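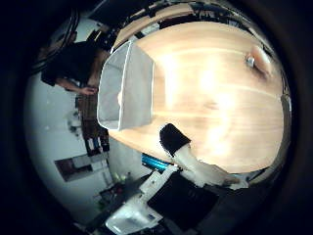 An open white box on one of our wooden tables.

About Pladum

Pladum is a small company which collects, sorts and packs soft toys. We started in November with 40 toys and one table, in the front room of Tsehay Gidey. Today we have our own workroom in Galel, and our team is 8 people.

Tsehay worked before in a children's library, where the toys came back every evening in one big pile. She made a simple system of open boxes for them, and the other libraries asked her to explain it. From this came the idea of the company. The name has no special meaning, we only liked how it sounds.

What we do

Families, schools and waiting rooms send us the toys that they do not use any more. We look at each one on the table, in good light. We check the seams, the eyes and any small part that a child can pull. Then the toy gets a number and goes into a box with others of similar size. When an order is ready, we pack it and write the list by hand. 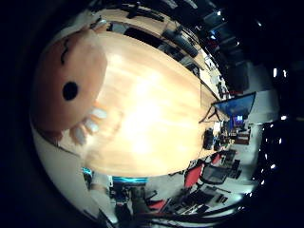
Checking a toy takes more time than packing it, and for us it is the most interesting part of the work. A plain bear is quick to do. A toy with many sewn parts needs patience, and we go over the face first. With a head like the big peach-pink one, we look at the round black eye, then at the thin stitch above it, and then we try the three white teeth one by one with two fingers. If something feels weak, it goes to Mamo, our sewing corner, and it waits there for its turn.

We keep few things on the work tables. Shallow boxes are better for us than deep ones – in a deep box the small toys go to the bottom and stay there.

Our boxes

The standard set is called Salline. It holds over 100 small toys when all the boxes are full, and it can be ordered with or without lids. Schools usually take 2 sets, one for each end of the classroom.

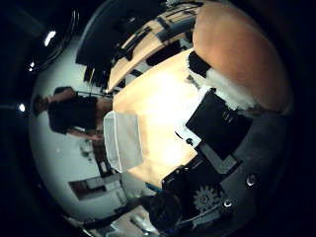

Can I send toys without asking first?
Please write to us before you send a parcel. We will answer with a delivery day and with the list of toys which we accept at the moment.

Visiting us

The workroom is open for visitors on Wed 18 March, from the morning until we close. You can bring one bag of toys per family, clean and dry. Please leave batteries at home, and tell us at the door if a toy was repaired before.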